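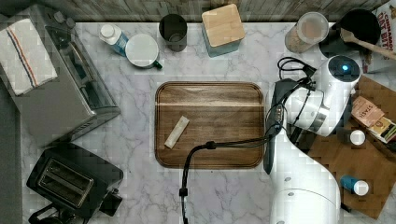

Counter at the Munoswood kitchen, board in the middle.

Jul 7, 2025

Went over the kitchen counter with Mei. Toaster and toaster oven stay on the left where they are. Mug with the green handle and the small bottle to be stood up at the back. Striped towel comes off the oven before anyone switches it on.

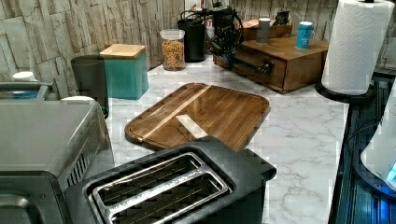 Canister with the bamboo lid and the glass jar stay along the wall. Need labels for both, Harriet has the tape. Board gets oiled every 6 weeks, next coat is mine.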